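Visita a la feria textil de febrero: tejidos para el hogar

El recinto abre a las nueve y a esa hora ya había cola en la puerta norte. La acreditación se recoge en un mostrador a la izquierda y conviene llevarla impresa, porque el lector de móviles fallaba. La entrada de un día cuesta 25 euros e incluye el catálogo, pero no el aparcamiento.

La feria ocupa dos pabellones. En el primero están los fabricantes de hilo y los tintoreros; en el segundo, la ropa de cama, las cortinas y la mantelería. Empecé por el segundo.

Florum tenía el puesto más grande de su pasillo, con colchas y fundas de algodón estampado. Este año vuelven los cítricos y las hojas grandes sobre fondo claro. Yolanda Rivadeneyra, responsable de diseño, me explicó que los dibujos se hacen a mano y se escanean después, y que el verde oscuro es el color que más pruebas les exige. El pedido mínimo para tiendas es de 3 piezas por referencia.

Fosetti se dedica al lino lavado. Buen tacto, precios altos y una carta de colores corta, casi toda en tonos tierra. Uniyal presentaba rellenos de fibra reciclada; el comercial hablaba deprisa y no me dejó ficha técnica, aunque quedó en enviarla.

A mediodía hubo una charla sobre encogimiento y lavado industrial. Duró más de lo previsto. Lo más útil fue la parte de los algodones estampados: lavar del revés, en frío las primeras veces, y no guardar la colcha doblada siempre por la misma línea.

Se puede comer en el propio recinto. El menú es correcto, pero hay pocas mesas y a las dos no quedaba ninguna libre.

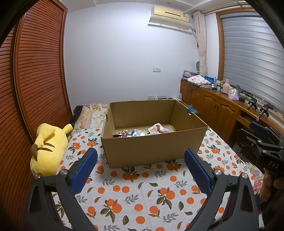
Colcha blanca con naranjas y hojas verde oscuro, con una caja de cartón encima.

Por la tarde pasé al primer pabellón. Dramine enseñaba una gama de hilos para bordar con 1.203 tonos, colocados por familias en cajones bajos. Compré dos madejas de verde botella y una muestra de naranja que al sol tira más a teja.

El autobús lanzadera sale de la puerta sur cada media hora y el último es a las siete. El lunes cierran antes, a las cinco.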